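Umen Adds Small-Items Sorting Guide to Padent Home Storage Range

Umen will release a printed sorting guide for its Padent home storage range in January. The guide covers the small items that collect on tables and shelves: gift pouches, sponges, cards, plastic bags and part-used boxes.

The method has two stages. Items are first laid out together on one surface and grouped by material. Soft goods such as drawstring pouches are then stored separately from paper and card — a lined tin is suitable for the latter. Clear bags are flattened and kept in one place.

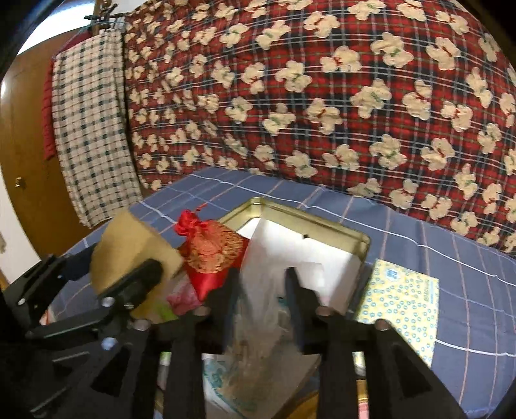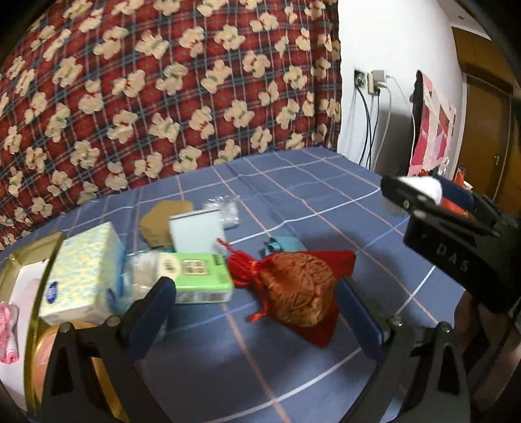

Small household items during sorting, including a red satin drawstring pouch.

"Most storage advice starts with the container," said Nouhaila Berrada, product manager at Umen. "We start with the item and its size. The container is selected last."

The guide was edited by Ah-rin Kong and runs to 28 pages. An initial print run of 2000 copies will be distributed through Joo stores, with a further 200 reserved for libraries in Monness. It lists 575 common household items by material and recommended storage type. An index is included.

Review copies are available from the Umen press office on request.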